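Filed under: Talks & Handouts | Reading Groups
Print this page | E-mail this to a friend

Starting a book swap that lasts past March
Speaker notes, Oltthorpe Library Friends, 16 May 2024

Opening (take your time, let people find chairs)

Thank you all for coming, and thank you for the lemon bars, which I have already been into twice. I was asked to talk about how we got the swap shelf going over in Drakwood, and I'm going to tell it more or less the way it happened, wandering included, so please stop me if you want to get to the practical part.

We began with 18 paperbacks in the hallway of the community center. Most of them were thrillers and one was a guide to mushrooms. By the end of the first year 3086 books had gone through that hallway, and I still have trouble believing it when I say it out loud. (Pause here. Somebody always asks if we wrote every one down. Yes, we did, in pencil, in a ledger.)

What people bring

You will get more than you want of whatever was popular six years ago. Take it anyway, and thank the person warmly, and then be a little firm about what goes out on the shelf. We keep almost 600 books out at a time and the rest wait in the closet. If a book has sat for three months it goes to the Wovus sale, and we have never once had a complaint about that. Well, one, over a cookbook, and we gave it back.

Old encyclopedias: just say no, kindly. I know how hard that is. I said yes for two winters and my car has never been the same.

Tell the story about the Isle of Man travel guides if there is time. Skip it if the room is warm.

The swap table

Shelves are fine for people who already know what they like. For everyone else you need a table, and I can't say this strongly enough! A person will walk right past a hundred spines and then stop dead for one cover lying face up. Put out very few, leave plenty of bare wood between them, and change them every time you open up. Thin books do especially well, I think on account of folks feeling they could finish one by the weekend. Bright covers help too - oranges and yellows pull the eye from clear across a room. 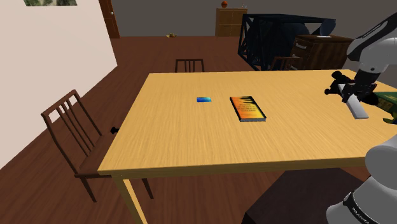
A thin paperback lying flat, with some space left beside it. 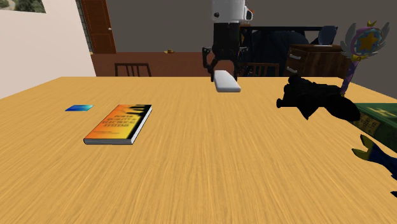
Rules, such as they are

1. Take one, leave one, but don't chase anybody who only takes. They come back with a bagful in the end.
2. No names inside the covers. We tried bookplates and people felt they had to return things.
3. Children's books go on the lowest shelf and nobody tidies it until closing.
4. Damp books go straight out, even the good ones. I lost a whole row of westerns learning that.

Questions

Leave a good 15 minutes, they are a chatty group. Likely ones: who pays for the shelves (we had ours secondhand from a shoe store that was closing), what to do about magazines (a basket by the door), and whether to take large print. Yes to large print, as much as you can get - it goes faster than anything else we have.

Ledger is on the side table for anyone who wants to leaf through it. Remember to bring it home this time.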